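Where Do the Leaflets Go?
Final report, Introduction to Consumer Research
September 27, 2018

Our group wanted to know how long a piece of free printed paper survives once it enters a student apartment. We expected a week. We were generous.

In August we asked four local businesses for leftover print. Farisa (a bakery), Futedico (phone repair), Kekana (shoes) and Akari (noodles) said yes, Akari so fast that we suspect they had been waiting for someone to take the boxes away. We ended up with 1,609 pieces, far more than any of us had shelf space for. Only 200 went into the study. The rest are still in a hallway closet and can be considered a long-term result.

Ten leaflets went to each of 20 households. Each household kept a log on the fridge and wrote down when a piece was read, moved, used for something else or thrown out. The logs were the weak point. One came back with a grocery list on it and no data.
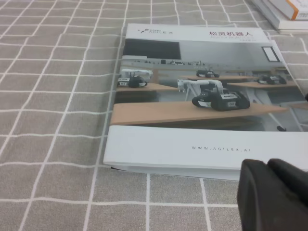
Paper weight mattered more than what was printed on it. The Akari menus were thick and shiny, and people kept them even when they said they disliked noodles. Futedico's thin flyers went straight into the recycling, often on the walk from the mailbox. Farisa did well because of a coupon, until the coupon expired, at which point loyalty to the bakery collapsed overnight.

"Used for something else" was our fullest category. Leaflets became coasters, bookmarks, a dustpan and a fix for a short table leg. The Kekana catalog held up that table for the whole study and is technically our longest-surviving item. We argued about whether this counts as customer engagement and left it in.

Limitations: all the households were students, 2 of them were ours, and everyone knew they were being studied by people who might ask about it at lunch. Next time we would collect the logs weekly and ask for fewer boxes.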